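Household and shop-floor robotics

Household and shop-floor robotics is the branch of automation that deals with everyday manual chores: folding, sorting, wiping, loading, packing, opening and closing. It differs from classic factory automation, in which a machine repeats one motion on identical parts, because a kitchen drawer or a packing bench is never quite the same twice. The field has moved quickly, and it is a wonderful time to be watching it, though most chores still go faster by hand.

Background

Machines have done housework for a long time. The washing machine and the dishwasher are both robots in a loose sense, and very good ones, but each works by sealing the job inside a box. Clothes go in, water and soap do the rest, and a person still has to sort, load, hang and fold. Floor-cleaning robots were the first to leave the box in large numbers. They succeed partly since floors are flat and partly since a missed corner does little harm.

Picking things up is a much harder problem. A hand feels an object slip before the eye can see it, squeezes a little more, and carries on. Giving a machine that same quick sense of touch has kept engineers happily busy for decades.

Chores by difficulty

Moving boxes of known size is close to solved, and many warehouses rely on it. Picking mixed goods from a bin works well with suction cups as long as the goods are stiff and have a flat face. Loading a dishwasher can be done slowly in a familiar kitchen. Folding towels is reliable on a good day; shirts are less so, and fitted sheets remain a delight for anyone who enjoys watching a machine think.

Thin plastic is among the hardest materials. It is clear, shiny and floppy, so cameras lose track of it and grippers push it away. Small items that need two hands, such as a cap and its tube or a key and its ring, are difficult in another way: both arms have to agree on where the objects are, and a small error in either one spoils the match.

The Dustmont trials

One of the fuller records of mixed chores comes from Dustmont, where the workshop firm Kolteck ran a series of 1,202 attempts at bench and kitchen tasks. The work was led by Finlay MacKinnon, an engineer who had earlier built packing equipment for Plenito. Of the attempts, 397 involved bags, pouches or cloth. Rigid objects were placed correctly 73 percent of the time, a fine result for a bench that was rearranged between runs. Soft goods did far worse, and single tasks took up to 70 seconds.

MacKinnon's notes, first circulated on 4th September, are cheerful and full of detail. He gives a whole page to the problem of scissors, whose handles open when lifted by one loop, and another to lids that turn along with the jar. A second round began in October with softer fingertips and a slower approach speed.

The Guthrie method

Many teams now teach by showing. In the version known as the Guthrie method, a person guides the arms through a chore again and again, changing the layout a little each time, and the software learns what the good attempts have in common. The appeal is easy to see! Someone who knows how to pack a lunch can teach packing without writing a line of code. The drawback is appetite: a skill learned on one table may need many fresh demonstrations before it carries over to another.

Two-armed work

Two arms allow one gripper to steady a part while the other brings something to it, and they can pass objects across so that each is held from a better side. Benches for this kind of work tend to be stocked with ordinary clutter, such as pens, bowls, scissors and bags. 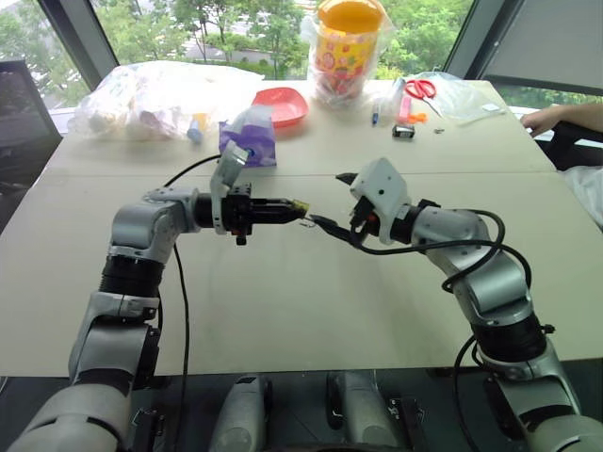

Can a robot tidy a whole kitchen without help yet?

Only in short stretches. A well-trained machine can clear a counter or put away familiar dishes, but it still needs a person nearby for spills, stuck drawers and anything it hasn't met before.

Cost and upkeep

Price is falling, which has opened the field to small workshops and school labs. Upkeep gets less attention than it should. Fingertips wear smooth, cables work loose at the wrist, and cameras need to be lined up again after a bump. Kolteck's crew kept spare fingertips in a tin by the bench and changed them before every long session.

See also

Bin picking
Grasp planning
Home appliances
Learning from demonstration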